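Home Stories Archive Submissions About Subscribe

The Soft Hands

By the time Iason Dimitriou had bolted on the second pair of grippers it was well past lunch, and he had eaten nothing except a cracker he found in his shirt pocket, which he had taken for a fuse.

He had two pairs to choose between, and by Friday he had to tell Stultumar which one to buy. The Marquez pair was older and heavier, and it closed on things the way his uncle used to shake hands, with great affection and no idea of its own strength. The Grurkar pair was lighter, white in the housing, with black fingers that curved a little toward each other as if they were about to clap. He had liked the look of them from the moment they came out of the foam, and because he had liked them he distrusted himself, and had made a rule that the Marquez would always go first.

The rule was written at the top of his notebook. Under it came the jobs: lift a cushion, carry it to the sofa, set it down the right way up. Ten tries for each pair, same cushion, same spot on the floor, same tired man at the controller.

The Marquez had managed it 3 times. Once it had carried the cushion beautifully the whole way and then would not let go, and Iason had stood there with one thumb on the release, talking to it softly, the way you talk to a dog that has got hold of a slipper.

"How's it going over there?" his sister asked when she called. She was the one who had lent him the apartment, and she had a natural interest in the answer.

"Nothing's broken," he said.

"That isn't what I asked."

"It's going slowly, then. The old ones squeeze too hard. If I turn the force down, they drop it, and if I turn it up, they wring it like a dishcloth."

"And the new ones?"

"I'm just starting on the new ones."

She was quiet for a moment – he could hear her kettle – and then she told him that their mother used to pick up cushions by the corner and give them one good shake before she put them back, every evening, whether anybody had sat on them or not. He had forgotten that. He wrote it down in the notebook, under the force settings, and then felt foolish and drew a box around it so it would look like data.

After she hung up he changed the plan a little. He had been sending the gripper in at the middle, where the stuffing was thickest, because the manual from Trastisport said to grasp soft goods near their center. Now he brought the right arm around slowly and aimed for the edge, where there was only cloth and seam to hold. He kept the left one low and open in case it was wanted. The controller hummed against his palms. It had cost him 700 dollars secondhand, and the left stick had drifted since March, so that he had to lean on it all the time with the side of his thumb, like a man holding a door for someone who is still a long way off.

He let the fingers close.
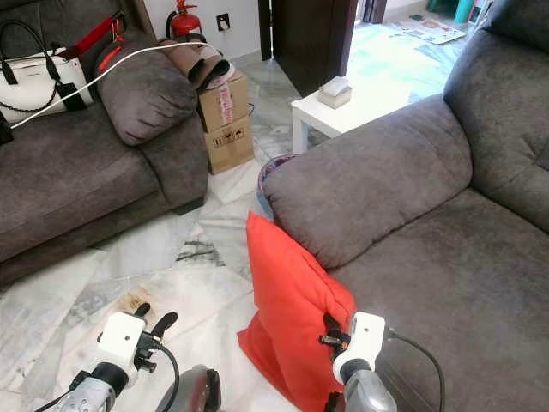 "Easy," Iason said, though the room had no one in it to hurry him, and he watched the force number climb on his screen and settle at 32, well under anything the old pair had needed. He breathed out through his nose. Then he pressed the lift button with the same care he would have used to turn a page in a library book, and reached for his pencil with his other hand before he had any idea what he was going to write.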